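Preparing Your Apartment for the Annual Safety Inspection

Lodden Residential Services
Applies to all units at Dostel Court and Ankrah House

Each apartment is inspected once a year. The inspection covers smoke alarms, electrical outlets, windows, plumbing and the kitchen. Residents are asked to complete the steps below before the inspector's visit. Appointment notices for this year will be delivered by 15th April, and visits take place in May.

Step 1. Confirm your appointment
Sign and return the lower half of the notice to Room 313. If the time offered is not suitable, write a second choice in the space provided. A resident over the age of 18 must be present unless written permission to enter has been given.

Step 2. Test the smoke alarms
Press and hold the test button until the alarm sounds. If it does not sound, replace the battery and test again. Alarms that remain silent should be reported at once and should not be taken down. Check the date of manufacture printed on the back of the unit and note it on the form.

Step 3. Clear access to the electrical panel
The panel door must open fully. Shelving, coats and boxes stored in front of it should be moved before the visit. Do not remove the panel cover or any of the screws that hold it. In apartments wired before 2000, the inspector will also need to reach the outlet behind the refrigerator.

Step 4. Check windows and exits
Open and close every window in the sleeping rooms. Furniture that blocks a window or the path to the front door must be relocated. Bicycles may not be kept in the entry hall.

Step 5. Look under the sinks
Empty the cabinet under each sink and run the water for two minutes. Dry the pipes with a paper towel and look for fresh drips at the joints. Report any leak on the form, even a minor one.

Step 6. Prepare the kitchen

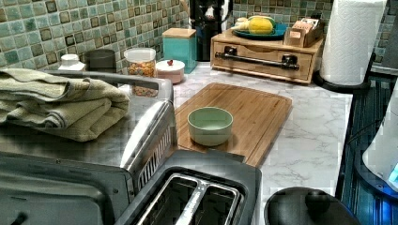 Countertop appliances are inspected for damaged cords and for their distance from items that can burn. Unplug each appliance, allow it to cool and examine the cord along its full length. The space above and beside any appliance that produces heat must be kept clear. Folded towels stacked on the flat top of a toaster oven, for example, should be moved to a drawer or a rack before the oven is next used. Return the completed form to Room 313 no later than the day before your appointment.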